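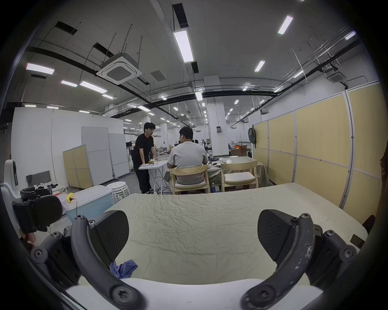

Ok quick one before I have to leave for court. Been meaning to write about State v. Choo all week and keep getting buried.

So. Traffic stop, a little after 1 a.m., on Route 1202 outside Pistov. Broken tail light. Officer writes the warning, hands back the license, says have a good night. Then, as the driver's reaching for the key – "hey, mind if I ask you a couple more questions?" We all know how this goes. 50 minutes on the shoulder, a dog that took forever to show up, and finally a search of the trunk. Pills in a shoe box.

Trial court said fine, the encounter became consensual once the license went back. Appeals court said no, and the opinion is worth reading start to finish. It's 20 pages, not bad at all for this panel.

What got them there, mostly: the second officer. He had parked in front of the guy's car. Bumper to bumper, pretty much. The state tried to argue that was for safety and the driver could of backed up. Backed up onto a highway shoulder at one in the morning, with a cruiser behind him. The judges were not impressed and you can sort of feel it in footnote 3.

Things I'd pull out if you do suppression work:

The "have a good night" line doesn't fix everything. The court looked at what a regular person in that seat would think, lights still flashing, car boxed in.

Consent given later didn't save it either. Too close to the illegal part, nothing in between. No break, no warning he could say no.

They skipped the dog question completely. Annoying. I have a motion pending in the Fedadis case that turns on pretty much exactly that, how long is too long when the handler is coming from the next county over. Would of loved some guidance there. Guess I keep writing.

One judge dissented, short, says the driver was polite and chatty on the video so he must have felt free to go. I don't buy it. People are polite to cops at 1 a.m. because they want to go home.

Anyway the state will probably ask for review. If they take it I'll post the briefs. Also still owe you all part two on the Plosach warehouse warrant, I havent forgotten, the transcript only came in last night and I'm maybe a third of the way thru it.

Comments are open again, spam filter is fixed I think. Please don't post facts from your own open case. Call a lawyer in your own state for that.

Running late, more soon.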